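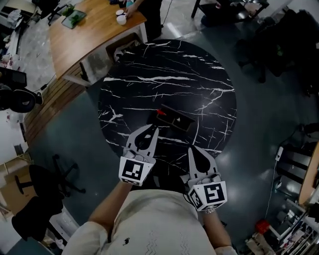
How to Prepare for a Demonstration Visit at Kendlow

Kendlow opens its work floor to visiting groups on 29th March. Please read these steps before you arrive. Groups are limited to 16 people and each visit lasts 2 hours.

Step 1. Send your group list to Rocío Villaseñor, visits coordinator, at least 7 days ahead. Late changes are accepted by phone only.

Step 2. Sign in at the Hegde Street entrance. Large bags should be left at the front desk.

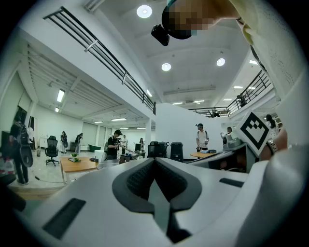 Step 3. Wait for your host before approaching a work table. Operators are recording tasks and should not be spoken to until they lower their grippers — your host will tell you when questions are welcome.

Step 4. Try the grippers yourself. Hold one in each hand, keep the printed markers uncovered, and move slowly. Practice on an empty tray first. 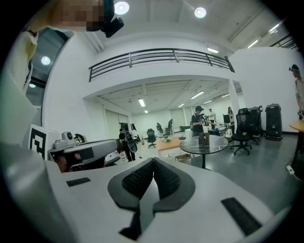

Step 5. End your visit with the review session. Your host will play back a recording and explain how it is checked. Each gripper has its own small camera, mounted on top near the marker cube, and visitors are asked not to touch the lens. Groups from Flisano and Akach should use the later session.

Feedback forms are available at the front desk.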